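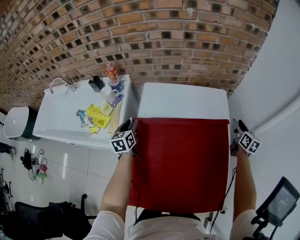 Sulen: a small monitor mixer that musicians can work themselves
Final report, second-year Audio Systems project
Teodoro Manalo
3/15/18

1. What I set out to do

Every band that has ever rehearsed in the basement of our building has had the same argument, and it goes like this. The singer can't hear the singer. The drummer can hear only the singer. The guitarist can hear the guitar perfectly well and so can people in the car park. Somebody walks over to the mixing desk, turns something up, and it is the wrong thing.

My project was to build a personal monitor mixer, called Sulen, that sits on a mic stand next to each player and lets them set their own headphone mix without going near the main desk. I proposed eight inputs, stereo output and one box per musician. I delivered six inputs, stereo output and two boxes. The difference between those sentences took me most of February.

2. Why not buy one

You can, and my supervisor mentioned this at every meeting. Commercial personal mixers are good. They also assume that you already own the matching desk, the matching network switch and the matching bank balance. Our basement has an old analogue desk with six working auxiliary sends and a label on the seventh that says NO. I wanted something that could be plugged into that desk as it stood, with ordinary jack leads, and unplugged again before the jazz society noticed.

3. Design

Each box takes six line-level inputs. These go through a buffer stage, then a level control and a pan control per channel, and are summed to a stereo bus. The bus feeds a headphone amplifier with a master volume and a limiter. There is no screen, no app and no menu. I had a menu in the first version. A bass player got into it and could not get out, and we had to turn the box off at the wall.

The pan controls nearly went as well, to save money, but a headphone mix with everything in the middle is very tiring to listen to. Moving the guitar a little to one side did more for the singer than any amount of extra volume.

The limiter was not in my proposal. It was added after the first listening session, when a cable was pulled out of the desk with the master volume turned up. I now regard it as the most important part of the circuit. It catches anything over the threshold quickly enough that a pulled cable makes an unpleasant noise in place of a frightening one.

Passing the inputs from box to box was the hardest decision. A proper splitter would have been tidy and expensive. I used a through socket on each input, so the second box takes its signals from the first. This works well for two boxes. With a third on the bench the level had not dropped by anything I could measure, but the number of leads had reached the point where I was afraid to move my feet.

4. Building it

The first board was laid out in a weekend and looked it. I had put the headphone amplifier next to the power regulator, and the result was a hum that I spent a long time blaming on the building. The second board has them at opposite ends, with the ground returns meeting at one point. The hum went away and I apologised to the building.

The case is a standard aluminium one, drilled by me. The holes are in the right places on box 2. On box 1 they are in places.

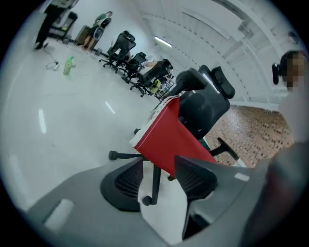

Chair, red cloth and white sheets of paper or fabric.

The knobs deserve a paragraph because they caused more discussion than the electronics. I bought small ones, which looked smart and were hopeless for anyone holding drumsticks. The final knobs are large, with a white line you can read in poor light. The level controls have a light stop in the centre position, so a player can find "normal" by feel and get back there after a bad idea.

5. Measurements

Noise and distortion were measured on the department's analyser with all six channels at the centre position. Both were well below what the old desk produces by itself, so the box is unlikely to be the weakest thing in the chain. Crosstalk between neighbouring channels was worse on box 1 than on box 2, which I put down to the wiring behind the crooked holes.

I also ran a set of listening tests. There were 17 musicians, each of whom rehearsed one song with the desk's usual monitor mix and the same song with Sulen. I timed how long it took them to say they were happy with what they heard. The median for Sulen was 53 seconds. For the desk I can't give a fair median, as several players never said they were happy at all, including one who said so in writing.

The tests had weaknesses. Everybody did the desk version first, so they may simply have warmed up. I was also in the room, having visibly not slept, and people are kind.

6. What went wrong

The eight inputs became six when I found that two extra channels would not fit the case I had already drilled. I should have drawn the front panel before ordering anything.

The power supply connector is the same size as the one on most guitar pedals, but with the opposite polarity. I knew this and thought a label would be enough. A label was not enough — box 1 has had its regulator replaced. Box 2 now has a protection diode and a different connector.

7. If I did it again

I would start with the panel, then the case, then the circuit. I would send all six signals down one multicore cable. I would add a small room microphone to every box, as the commonest complaint from players was that they could hear the band beautifully and could not hear each other talking between songs. Two of them thought this was a feature.

Both boxes are in the basement cupboard, on the shelf under the spare cymbals. The power supplies are taped to them. Please leave the tape on.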